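Firnimen - About Us

Home / Classes / Drop-off / About / Find us

Who we are

Small school for sewing, knitting and fixing clothes. Two rooms over the paint store on Posora Street, side door, up the stairs, turn left. Opened in October with one long table and a box of needles. Still have the table. Most of the needles too.

We teach people to work on the stuff they already wear. Sweaters mostly. Also hems, zippers, pockets, elbows, a lot of coat linings in winter. No fashion design, no patterns from scratch. Plultska down the block does that and does it well, go see them.

What we do

Evening classes, 4 weeks, one night a week. Beginner, then Knits, then Knits again if you want it (plenty do). Saturday open table, bring anything. Drop-off mending for folks who don't have the time, priced by the job, ask at the desk.

Kids welcome from 9 and up with a grown-up in the room. Scissors rules are on the wall, please read them with your kid.

Last year we got 127 pieces through the mending side. Would of been more but the heat was out for two weeks and you can't darn in mittens. Well, you can. Slow.

How a class goes

Come in, coats on the hooks, sign the sheet. First night is all looking. Turn the thing inside out, find the holes you didn't know you had, mark them with thread. Put the pen away please, pen does not come out of wool. Second night is holes. Third night cuffs and edges. Last night is whatever's left plus blocking, and people tend to stay late for that one.

Ribbing gets its own hour. Everybody hates it until they get the hang of it. Count your stitches before you pick up, count after, then pull it both ways and see if it springs back. If it sits there flat you dropped one somewhere. Go back down the column and look.

We supply needles, hooks, darning eggs, scrap yarn in most colors. You bring the garment, washed. WASHED. We have sent people home.

No class fee refunds after the second night, but you can send a friend in your place.

The rooms

Front room is the desk, the keyboard, the phone, the sign-in. Stool if you need to wait. Back shelves have the yarn sorted by weight and then by color, supposed to be anyway. Put it back where you found it.

Work tables are white on top so you can see a dark thread when you drop it. They get marked up. Wiped down every night, they still get marked up. If you are fussy about your good blouse bring a towel to lay under it.

Wire racks for anything that needs air. Don't hang knits by the shoulders, they grow.

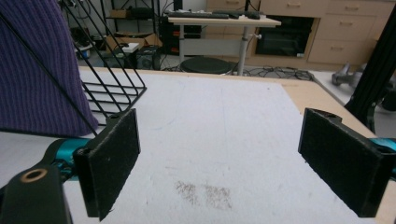
Purple ribbed knit by the black wire rack, white tabletop, desk behind.

Where the name came from

Gebremichael was the sign over the door when we took the lease, a tailor shop years back. Kept the old sign, it's inside now over the button drawers. Firnimen we made up on the bus. Sounded like somthing to do with thread, and the web address was free.

Getting here

Bus stops at the corner. Street parking is free after 5. The stairs are steep and there's no elevator, so call ahead and we will come down to you for drop-offs. Happy to do it.

Bathroom is on the landing, key's on the nail by the desk. Bring the key back.

Hours and prices

On the Classes page. Those change, this page doesn't much. Holiday weeks we're closed, check the note on the door.

Drop-offs: pin a paper to it with your name, phone, and what's wrong. One paper per piece. Ready in two weeks unless we call. Anything left past three months goes in the scrap box for class.

Want to teach here? Bring in one thing you mended and one you gave up on. We'll talk.

Page updated January 4, 2008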